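Work and Automation, Unit 6
Handout: Sorting cells and the people who run them
June 16, 2021

Read this before the seminar. The case is the small parts section at Gerlach, a Burkham firm that supplies bushings and spacer rings to pump makers. Until March of last year the rings were sorted by hand. Four people sat at a bench, picked rings out of mixed boxes and dropped them into trays by type. A shift's target was 1154 rings per person.

The firm then brought in two sorting cells from Malero. In each, rings travel on a turntable and an arm with a gripper takes off one type and sets it down in a tray. The other types stay on the table for a later run. Malero supplied a simulation of the cell first, and the section's staff were trained on it before any equipment was delivered. 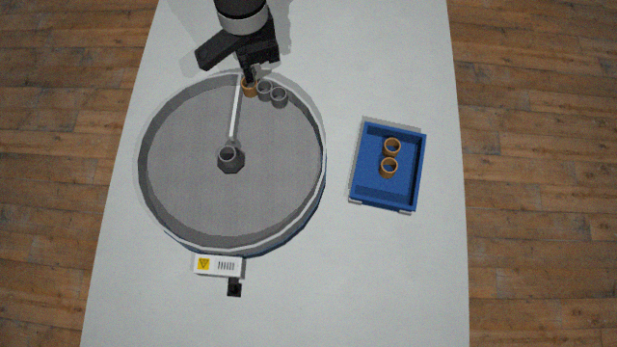
Fig. 1. Simulated sorting cell. Orange-brown and grey rings on the turntable, with the gripper at the orange-brown one; two orange-brown rings in the blue tray.

What the job was before

Sorting was dull but it involved more than moving rings. The sorters felt for burrs, noticed when a box had come from the wrong line, and told the machine shop when a batch looked off. None of this was in the job description. It was not measured either, so it did not appear in the costing for the new cells.

What the job is now

Two of the four sorters stayed as cell operators. They load the turntable, change full trays, clear jams and choose the ring type at the start of each run. The other two moved to packing at the Dokville site, on the same pay but with a longer journey to work.

The operators say their wrists and shoulders are better. They also say they are on their feet more, and that stoppages come in bunches, with long quiet spells in between. Complaints about burrs went up in the first months. Gerlach now has the operators check a handful of rings by touch from every tray, and this has been written into the job and graded.

Terms to know

Task: a single piece of work, such as picking out one type of ring.
Job: the set of tasks one person is paid to do.
Tacit skill: knowledge used at work that is not written down.
Residual task: what is left for people once a machine has taken over the main task.

For the seminar

Make a list of the sorters' tasks before the change and mark which went to the cell, which stayed and which were lost for a time. Then decide whether the operator's job should be paid at a higher grade than the sorter's. Bring your reasons in writing, one side of A4.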